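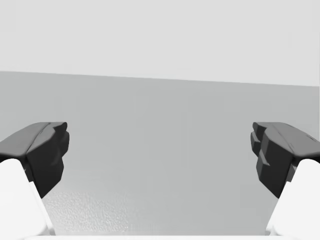

Fig. 1. Open gripper in simulation, dark pads on white links.

Okay, budgets! My rule for the Stirnemville cell: price the fingers before you price the arm. Velel quoted us $332 a set, and I'd plan on 2 sets per arm (pads wear, people drop things).

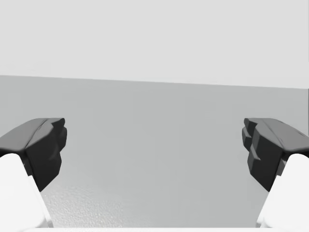
Then put some $2000 aside for mounts, cables and shipping, which I forgot last February and had to go begging to Ettore Parisi for. Add 10 percent on top. Bring your own sheet Monday and we'll pick it apart.

Search this course

Related
Palumbo quote worksheet
Leasing vs. buying
Emness lab notes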